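## 4. Getting the planner to respect both arms

OK, so by now you've got Trellineo installed and both arms show up in the status panel with a green dot. If one of them is gray, go back to section 3 and do the port mapping again, I'll wait. This part is about the planner, and it's where I lost most of a month when I first set ours up at Brusonholm, so I've tried to write down everything (including the dumb stuff).

The short version: out of the box, the planner treats each arm as if it lives alone. You have to tell it they share a table.

### 4.1 Load the cell file

1. Stop any running session with `trel stop`. Wait for the prompt to come back.
2. Copy `cell_default.yaml` to a new name. Please don't edit the original!
3. Open your copy and find the `arms:` block. Set `shared_space: true`.
4. Under `margin_mm`, type 40. The file ships with 5, and that's way too tight for two arms reaching over the same middle.
5. Save, then run `trel check yourfile.yaml`.

If the check complains about indentation, it's almost always a tab that snuck in. Spaces only.

> **Note:** Celina Sobczak got 38 to work on her cell and she likes to remind me of it. Start at 40 anyway. You can shave it down once things are running.

### 4.2 Add the things on the table

The planner only knows about objects you give it. I draw a plain box for each thing and leave it at that, fancy meshes slow the solver down and I never got anything back for it. Our current layout has a green divided tray on the left with the wires in it, a chessboard on the right, and a little white terminal block between them, toward the back. Each one gets its own entry under `obstacles:`.

1. Give the object a name you'll recognize in the logs. `tray` is fine. `obj_new_final` is not.
2. Enter its center and its rotation. The rotation matters! Both our tray and our board sit at an angle, and if you leave `yaw` at zero the planner will happily keep out of a spot where there's no tray and go straight through one where there is.
3. Set `pickable: false` for anything the grippers should leave alone.
4. For a tray with compartments, set `open_top: true` so the jaws are allowed to come down inside the walls.
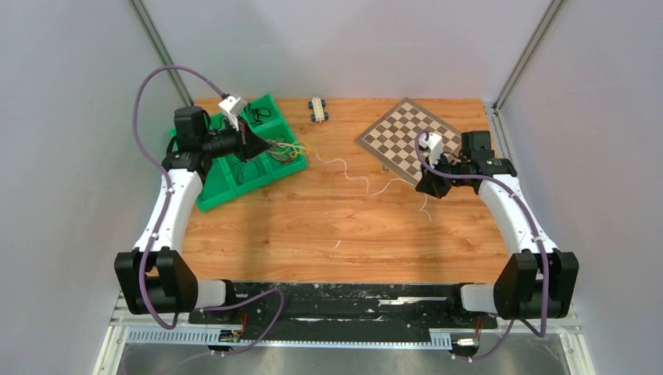

Lucyna Brzozowska wrote back after reading the first draft of this section and asked why wires don't get an entry too, and whether the planner would simply plow through them. She also wanted to know if `soft_objects` does anything yet, or if it's just sitting in the file looking useful.

Good questions, both. Wires are left out on purpose. They bend, they move every time you grab one, and a box drawn on the table is wrong a second later. The perception node tracks them separately and hands the planner a fresh grasp point before each move. As for `soft_objects`, it gets read and then ignored. Leave it empty for now.

> **Caution:** The arms' own cables aren't in the model either. If yours loop up high like ours do, set `wrist_turn_limit` before your first real run, and keep a hand near the stop button.

### 4.3 Decide who goes first

When both arms want the middle of the table, somebody has to wait. You've got 3 modes under `priority:`:

- `left` or `right`: that arm always wins. Boring and predictable, and what I use for new tasks.
- `nearest`: whichever gripper is closer to its goal goes first. Quicker, but sometimes the two of them dither, and you'll see `yield` over and over in the log.

Set your mode, then:

1. Run `trel dry yourfile.yaml`. Nothing moves in a dry run, you only get the paths on screen.
2. Look for red segments. Red means the margin got broken somewhere along the path.
3. If there's red, raise `lift_height` a bit and run it again. Don't touch the margin yet.
4. No red? Run `trel start --slow`.

Stick with `--slow` until you've watched a full cycle from start to finish. Steinar Zoëga's patch for the retry timer is in the Jabłońska branch and hasn't been merged, so if a pick fails twice in a row the session will hang and you'll need `trel stop --force`. Then home both arms, left one first, before you start again.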